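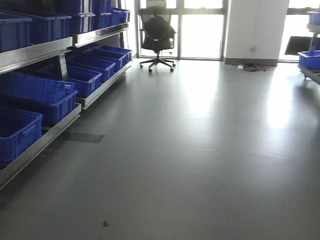

Jaanus Kuusk bet me lunch that my planner couldn't get through the night without freezing. I took it, because I'm an idiot and because I'd just fixed the timeout bug (I thought!). By two in the morning the log was at line 793 and said the same thing over and over - no valid grasp, replanning, no valid grasp.
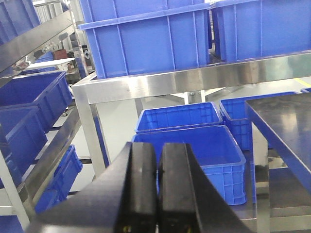
So I called Evaristo Pacheco, who wrote the perception half and sleeps like a rock. "Did you change the bin frame?" I asked.

Long silence. "Only by 8 millimeters," he said.

I rolled him back, typed restart and went looking for my wallet anyway.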